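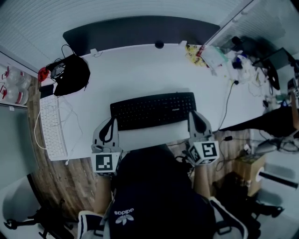 About Grernell

Grernell helps small manufacturers, growers and packing sheds work out what automation they need, what it should cost and when to buy it. We don't sell robots and we don't take commissions from anyone who does, so if the right answer is to hang on to your old palletiser for another couple of years, we'll happily tell you so (and help you budget for the spare parts!).

Tatiana Danko and Murray Hiebert started the business after a long stint in purchasing at Brumard, where they'd both signed for equipment that looked marvellous on the quote and then needed new guarding, new power and a good deal of overtime before it earned its keep. We're now a team of 6, and we've looked over 518 equipment quotes between us — Murray has a soft spot for the ones with handwritten notes in the margins.

Most of our work starts with a planning day at your site, followed by a written budget covering purchase, freight, installation, training and servicing. We like to try hand-held grippers and other tooling at the desk before anybody talks about a full cell, and we'd encourage you to come in and have a go yourself.

Our office is on the Navarro side of the Okano estate, with parking out the back. Drop in on a Wednesday, when the kettle's on and Tatiana keeps her afternoon free for visitors.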